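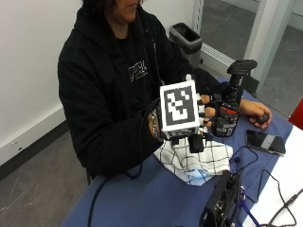
Ticket 437: Hand pose jumps on the glove station
Opened by: Viola De Luca
Site: Grusthorpe, Lunde cell
Priority: 2
Status: Resolved

October 12, 2022, 9:10
Pose stream from the right-hand rig keeps snapping sideways while the operator is folding. The arm in the Lunde cell follows it faithfully, so we get a lovely smooth motion and then a hop. Happens every few minutes. Finger channels look fine the whole time. Festason reports no errors, just a short gap in the marker track before each hop.

9:35
Restarted Festason and reloaded the camera calibration. No change. Reprojection error is the same as last week, so I'm leaving the calibration alone.

10:05
Wiped the marker faces on the cube with a dry cloth and checked for lifted corners. All flat. Still hopping.

10:40
Okay, this is getting fun! I plotted the gaps against wrist angle and they bunch up beautifully. Nearly all of them come when the palm rolls inward, right as the tracker hands over from one cube face to the next. Pulled 4,000 frames from the morning log and 672 of them have a face ID but a pose that disagrees with the frame before it.

11:15
Took the cube off its mount. One of the two screws underneath was loose enough to turn with a fingernail. With the rig on, the cube rocks a tiny bit when the cable pulls on it, and you can't see it unless you push on a corner. Tightened both screws, put thread locker on them, refitted the straps.

11:50
Better, but a hop remains on the handover. The face offsets in the config are from the old cube. We swapped to the Conari print in the summer and the file never got updated (my fault, I had it on a list). Measured the new one with calipers and entered the numbers.

12:20
Ran the fold routine end to end, then again with a lot of silly wrist rolling. Zero hops! The handover is so clean now that I had to turn on the debug overlay to find it. Really pleased with this one.

13:05
Rerouted the rig cable so it has slack at the wrist and doesn't drag on the cube when the operator leans back. Please keep it that way when you put the rig on.

For whoever is on the station next:
Push on each corner of the cube before you start. If it moves, stop and tighten.
After any cube change, measure and update the face offsets before running the arm.
Old offsets are saved next to the new file with "old" in the name. Don't load them.

Leaving the gap plot switched on in Festason until December. Closing.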